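Lellamby Community Board > Shared Spaces > Dark glossy tabletops: regrets?

gravolero87
Looking for opinions on the big table in our break room. It has a lovely dark top that shows every light in the building. The rule is that you clear your own stuff. The rule is going well.

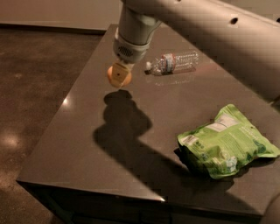
Re: Dark glossy tabletops: regrets?

mfinanga
Cap back on the bottle, at least. You work with civilised people. I'd keep the table and put a recycling tub at the end of it.

skondard_13
Disagree. A tub is where tidying goes to die. Ours filled up in March and has become furniture. Sell the table and get a pale matt one, then the shine won't bother you.

gravolero87
It cost 3,499, so it's staying until I am buried under it. The rubbish bothers me more than the shine, and now we seem to be collecting toys as well. 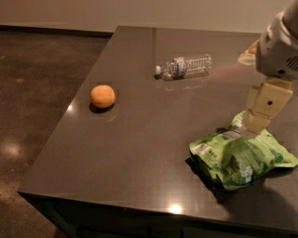
I've asked whose the ball is and had no takers. Crisps, or whatever comes in green bags, are equally ownerless.

Sharon Mfaume
Soft cloth, drop of washing-up liquid, dry it straight after. Leave the polish alone, it smears.

skondard_13
Polish is fine if you buff it properly.

Sharon Mfaume
It is not fine.

gravolero87
Cloth it is. I still have to get the wrappers off first.

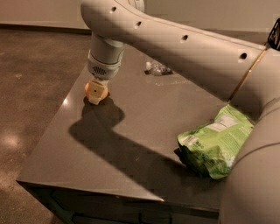

Tub ordered too, sorry skondard. If it becomes furniture I'll put a cushion on it.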